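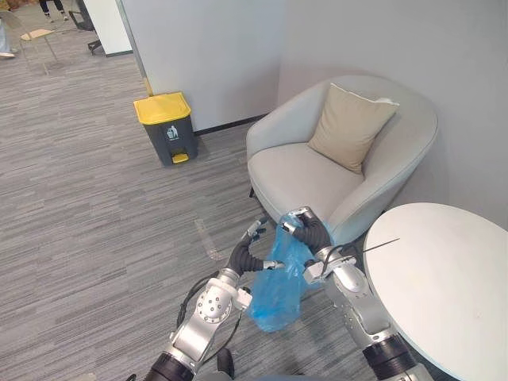 Odell Building Tenants' Meeting
Draft minutes, to be agreed at the next meeting

Note from the minute-taker: these are fuller than usual. Several tenants complained that the last set made it sound as if everyone had agreed with the waste proposal. They had not.

Papers sent out beforehand: the letter from Trendwood (managing agents), the Rusto leaflet, last year's service charge sheet. The sheet was missing its second page. It is still missing.

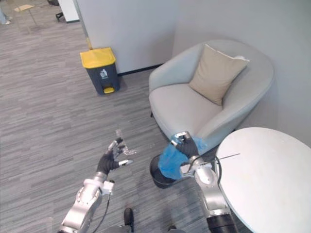
Office corner with grey carpet and a light blue plastic bag.

Background. Trendwood wants to end the present rubbish collection and move the whole building to Rusto, with separate streams for paper, food and everything else. The letter promises a saving of 20 per cent. It does not say what the saving is measured against, and the last time we were promised a saving it was on the lifts.
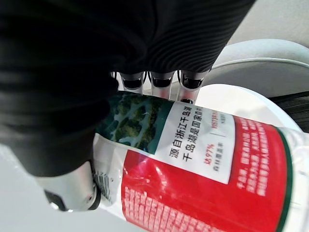 Haverford, January 25, 2020

1. Last minutes
Agreed, with one change: "welcomed" in item 4 to read "heard".

2. Matters arising
The back door still does not shut by itself. Trendwood says it has been fixed. Two tenants went down to look during the meeting and came back to say it was open.

3. Waste contract
The agents' representative went through the letter. The present cost to the building is £1,124 a quarter. Asked whether the Rusto price included bin hire, the representative thought so. Asked whether it included the food caddies, the representative would find out. Asked whether the price was fixed, the answer was that it was fixed "for the initial period", which the leaflet does not define.

The ground floor tenant asked who would do the sorting. The cleaners' hours are not going up, so the meeting took the answer to be us.

The second floor was in favour and wanted that written down. Their view was that the present arrangement sends everything off mixed together and we ought to be ashamed of it. Others had some sympathy but wanted to know where Rusto takes the sorted material. The leaflet has a picture of a leaf on this point – no address.

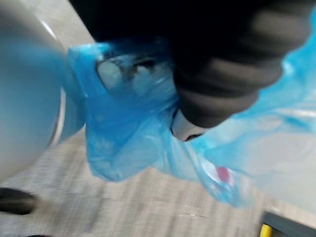
There was also the charge for wrong sorting. Under the draft terms a bin with the wrong things in it costs the building £287 each time it is refused. The representative said this hardly ever happens. Asked for figures from other buildings, the representative had none. It was pointed out that one bad month could wipe out the saving, if there is one.

Notice period: 90 days, on our side only. Rusto's own notice period is left blank in the draft.

Decided: no vote until Trendwood supplies a full written price and the missing page. The second floor disagreed.

4. Heating
Too hot on the top floor, too cold on the ground floor. Trendwood will "monitor". The meeting asked what with.

5. Bicycle rack
Put off again.

6. Any other business
A request that the kitchen fridge be emptied more often. A request that whoever emptied it last time ask first. Both noted.

Next meeting: April, date to follow from Trendwood.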